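The Planner at Hutgate

The planner would not sign off on the fold, and it was past five.

I had been at Hutgate two years by then, long enough to know the building's noises. The heating came on with a bang. The Balteck controller in the next room hummed a note that dropped when the queue was empty, and it had dropped twenty minutes ago. On my screen the job sat in yellow. Yellow meant the planner had a plan and did not like it.

I opened the log. It said what it had said all afternoon. Grasp found. Grasp confidence high. Fold path found. Fold path confidence high. Then a line I had not written and could not find in the code: waiting for hem.

I searched the repository for the word hem. It came up in 9 places, all of them labels for the perception model. None of them printed anything. I searched the Lüthi libraries too, which we used for the arm kinematics and which had no business knowing what a hem was. Nothing there either.

I restarted the planner. It loaded the weights, read the last frame, and went yellow again.

Waiting for hem.

My mother folded clothes on her bed in the evening. She did it with the radio on. She would take the bottom of a sweatshirt in both hands and give it one pull before she did anything else, and when I was small I asked her what the pull was for. She said it was so she would know where it was. I thought that was a strange answer, as the thing was in her hands.

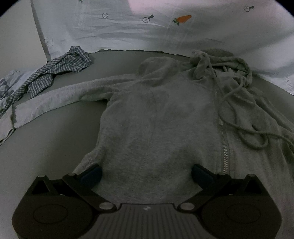 The segmentation model was the part of the system I knew best. I had trained it at my last job, at Clurneck, on towels, and it had taken most of a winter to get it to stop calling every shadow a seam. Clothes were harder. I put the frame up at full size and turned on the overlay. The two pads were on the bottom edge of the gray hoodie, one of them right beside the zipper, and the cloth between them was gathered up a little. The mask had the sleeve on the left, the whole long diagonal of it. It had the hood. It had left out the drawstrings where they looped over the chest, which was correct, as I had told it to ignore cords. The gray cloth on the gray surface had not fooled it. Every number under the picture was good, and the hem was drawn in a clean green line with both contact points on it.

So it had the hem. I said that out loud to the monitor.

I wrote a small script to step the planner one decision at a time. It was slow work. At each step I could see the options it had scored and the one it took. It considered bringing the hem up to the collar. It scored that well. It considered turning the sleeve in first. It scored that better. Then it threw both away and asked for an action that was not in the list, a short move straight back toward the wrist, 2 centimeters, with the fingers closed, and then a new frame.

We did not have an action like that. We had lift, carry, lower, release. I checked the table to be sure. The planner was asking for something with an empty name, and the executor was refusing it, and the planner was waiting. It had been doing this since lunch. The line in the log was the executor's refusal, put through a message template I had written in my first month and forgotten. That part, at least, I could explain.

I could have added a rule to forbid empty names. It would have taken a minute, and the job would have gone green and I would have gone home.

I added the action. I gave it a speed limit and a force limit, and I had it stop if the cloth slipped. The name field wanted a string, so I typed pull. I ran the tests and they passed. I ran it in simulation, where cloth behaves better than it does anywhere else, and it passed there too.

Then I pushed it to the arm and went and stood in the doorway with my hand near the stop button.

The fingers closed. The arm came back 2 centimeters and stopped. The camera took its frame. In the next room the controller's note went up, and on the screen behind me, when I turned to look, the job was green.

I wrote in the change log: August 3, 2025, added action pull, lets planner check where garment is. I read it over and took out the second half. Then I put it back in and turned off the monitor.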